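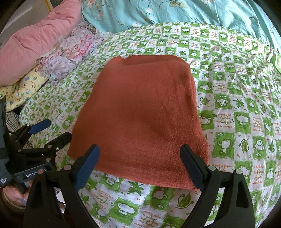 Figure 13. Fleece garment, folded, on a checkered sheet.

Section 4. Washing and Drying Fleece and Other Napped Fabrics

This section applies to the Preker Osus washer and the matching Osus dryer. Read Section 2, Safety, before using either appliance for the first time.

4.1 Before Loading

1. Read the care label on each item. Where the label and this guide differ, follow the label.
2. Empty all pockets. Close zippers, hooks and snaps.
3. Turn fleece items inside out. The outer surface forms pills when it rubs against other fabrics.
4. Separate fleece from towels, flannel and new cotton. These fabrics shed lint, and fleece holds it.
5. Wash red, rust and other strong colors separately for the first two washes.

Note: Items with light pilling may be washed in the usual way. Remove pills with a fabric comb after drying. Do not cut them with scissors.

4.2 Selecting the Program

1. Turn the program dial to Delicate Knit.
2. Press Temp until the Cold indicator is lit.
3. Press Spin until Low is shown.
4. Fill the drum no more than half full. Fleece takes up more room than its weight suggests, and a full drum will not rinse evenly.
5. Add liquid detergent to compartment 2 of the drawer. Leave the softener compartment empty.
6. Close the door and press Start. The door locks after a few seconds.

Caution: Do not use fabric softener or chlorine bleach on fleece. Softener coats the fibers and reduces their ability to carry moisture away from the skin.

Caution: Do not wash items that have been in contact with gasoline, cooking oil, solvents or dry-cleaning fluid. Vapors may ignite. See Section 2.

4.3 Drying

Air drying is preferred. Lay the item flat on a rack, away from direct heat, and smooth the cuffs and hem by hand. If the dryer is used, proceed as follows.

1. Clean the lint screen.
2. Select Air or Low. Do not select Regular or High.
3. Place the load in the drum and set the timer. A small load on Low generally requires about 100 minutes.
4. Remove the items promptly when the signal sounds.
5. Clean the lint screen again. Fleece loads leave more lint than most.

Caution: Do not operate the dryer without the lint screen in place. Lint that collects in the exhaust duct is a fire hazard.

4.4 Folding and Storage

1. Confirm that the item is fully dry, including seams, pockets and ribbed edges.
2. Lay it face down on a clean, flat surface.
3. Fold the sleeves inward across the back.
4. Fold the lower half up over the upper half and smooth the surface with the palm.
5. Store on a shelf or in a drawer without pressing. Heavy items placed on top will flatten the nap.

Do not iron fleece. Light creases will generally relax when the item is worn or hung in a humid room.

4.5 If a Problem Occurs

Lint remains on the fabric. Run a rinse with the drum less full, then go over the dry surface with a lint roller.

Display shows E13. The load is out of balance. Press Pause, wait for the door to unlock, spread the items evenly and press Start.

Fabric feels stiff. Too much detergent was used. Repeat the program without detergent.

Color has transferred to another item. Do not dry either item. Wash the stained item again at once.

If the code remains after two attempts, disconnect the appliance and contact the Obradović service center. Replacement lint screens are supplied by Prorkema under part number 1813.

Section revised 5 Jan 2020. Continue to Section 5, Bedding and Bulky Items.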